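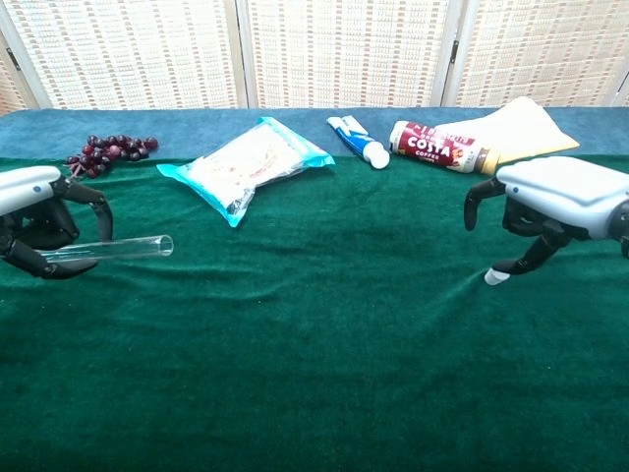 Green velvet cloth on a table, with a woven folding divider behind it.

Home and Furnishings > Fabric Care > Velvet and Pile Fabrics

Removing press marks and flattened pile from a velvet table covering

Posted by Wai-kit Ko, 2/25/19

I am responsible for the furnishings of a small reading room attached to a residents' association. The room has one long table, which is dressed in a dark green cotton velvet cloth purchased from Wendberg. The cloth measures 85 inches on its long side and has been in use since September.

The following problems have developed, and I would be grateful for guidance.

First, the pile has been crushed in several places where table lamps with heavy bases stand. When the lamps are moved, a pale ring remains. Brushing by hand makes the ring less obvious for a day or so and then it returns.

Second, there is a long crease across the center. The cloth was folded for storage over the holidays and placed beneath a box of books. I have not ironed it, as the sewn-in label shows an iron with a cross through it. The label otherwise states the fiber (cotton pile on a cotton backing) and "dry clean." A local cleaner has quoted $65, and the association would prefer to avoid that expense if the work can be done properly on the premises.

Third, a neighbor has recommended a product called Grirnik, sold as a fabric refresher spray. The bottle does not mention velvet. Is it suitable?

We own a garment steamer of ordinary household quality and a soft clothes brush. Other equipment could be purchased within reason.

Imani Abernathy
Member, Fabric Care section, 762 posts

Cotton velvet generally responds well to steam, provided that the steam is applied from the back and the pile is never pressed against a hard surface while damp. The symbol on your label refers to direct contact with an iron. It does not rule out steaming, although you should test a corner that hangs out of sight and leave it overnight before treating the rest.

The procedure I would suggest is as follows.

Remove the cloth from the table and shake it outdoors. Vacuum both sides through a piece of clean netting, using the lowest suction setting.

Hang the cloth with the pile facing away from you. A shower rail is satisfactory if it has been wiped down. Clip hangers leave marks of their own, so fold the edge over the rail instead.

Let the steamer run for a minute before you begin, so that any spitting is finished. Hold the head a hand's width from the backing and move it slowly from top to bottom. The fabric should become warm and slightly limp. If it becomes wet, you are too close.

Go around to the front and brush the pile while it is still warm. Brush against the nap first to raise it, then lightly with the nap to settle it. The direction of the nap can be found by stroking the cloth with your palm; it feels smooth one way and resists the other.

Leave the cloth hanging until it is fully dry. In a heated room in winter, I allow one full night.

The lamp rings will probably require two or three treatments, with drying time between them. The center crease is likely to improve considerably on the first attempt, but a crease that has been under weight for several weeks may leave a faint line. If it does, I would accept it, or shift the cloth so that the line falls somewhere less prominent.

With regard to the spray, I would not use it. I have no experience with Grirnik in particular, but products of that type can leave a residue which dulls the pile and collects dust.

For storage, please roll the cloth around a cardboard tube, pile side out, with acid-free tissue between the layers. A tube 40 inches long will serve if the cloth is first folded once lengthwise over a padding of tissue. Felt discs under the lamps will not prevent crushing, but moving the lamps a few inches each week will help.

Fundex
Member, 2 posts

We put ours in the dryer on low with a damp towel for ten minutes and it came out fine. That one was polyester, however, and I cannot say what would happen to cotton. It may shrink. The lamp marks did go away.

Wai-kit Ko

Thank you both. I will test the steamer on a back corner this week and will not use the dryer. May I ask whether a brush with natural bristles is necessary? Ours is nylon, though quite soft.

Imani Abernathy

Soft nylon is acceptable on cotton velvet if you use very little pressure. Please check the tips for roughness by drawing them across the inside of your wrist. If they scratch, purchase a natural bristle brush before you start.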